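Shared Benches Need Shared Rules

The case for the shared workshop has been made so often that it hardly needs repeating. Towns that could not support four separate laboratories, print rooms and repair benches have found that they can support one building in which all of these are kept under a single roof. The Kollport building, which opened its doors to paying members in March, belongs to this tradition, and this association has supported it from the outset. It is as supporters that we offer the following remarks on how such places are governed.

The difficulty is that a shared building is usually planned as a matter of floor space and paid for as a matter of equipment. The question of who may use what, and when, and who puts it right afterwards, is left to good manners. Good manners go a long way among a dozen people who know one another. Kollport now has 200 members. Many of them will never meet, and a courtesy that depends on recognising the other person's coat on the peg cannot be expected to hold.

The booking system

At present a member may reserve a bench for any length of time and cancel without penalty. The effect is predictable. Benches are reserved for whole days by members who need them for an hour, and those who work in the evenings look at a full calendar and stay at home. We have heard the argument that a stricter system would feel unfriendly. We do not accept it. A library is not thought unfriendly for asking that books be returned, and the reader who is waiting for the book is owed some consideration too.

We would propose a limit of 4 hours for any single booking, renewable only if no other member has asked for the bench. Late cancellation should carry a small charge. The Irnex rooms, which were set up on similar lines, adopted such a rule in their second year, and the evening sessions there are now well attended.

The cost of wear

A second matter is money. The Kollport budget sets aside 3000 pounds a year for repairs to surfaces, fittings and small tools. This sum was fixed before the building was open and has not been looked at since. Every bench that is used will be marked, and there is nothing shameful in that. What does harm is the slow decline that follows when small repairs are put off, so that the next member finds a worn surface and feels no duty to treat it with care.

It would be better to ask each member for a modest yearly payment towards upkeep, kept apart from the general fund and spent on nothing else. Members should be able to see what has been collected and where it has gone.

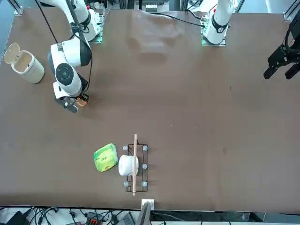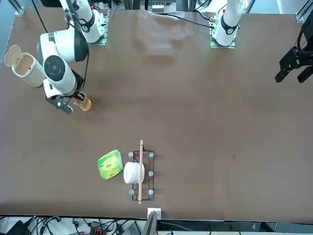
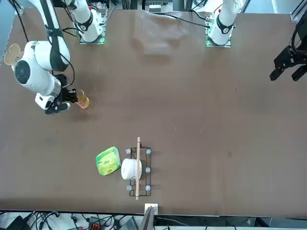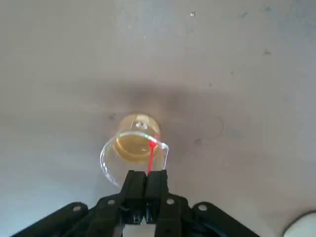

The question of access

There remains the question of who is let in. The founding papers speak of a building "for the whole district", yet the introductory session is held only on Thursday mornings, when most working people cannot attend. Those who live in Seixas or Sititz must also reckon with a bus that arrives after the session has begun. No one intended to exclude them - the timetable was drawn up for the convenience of the staff, and it has stayed as it was.

An evening session once a month would cost little and would answer the complaint. We would add that the written guidance given to new members should be shortened. It runs at present to a length that few will read, and the rules on glassware and spills, which matter a good deal, come after several pages on parking.

None of these proposals requires new building work, and all of them could be in place before the next round of subscriptions falls due. The association has written to the board in these terms and has asked that the letter be placed before members at the next general meeting, together with the board's reply.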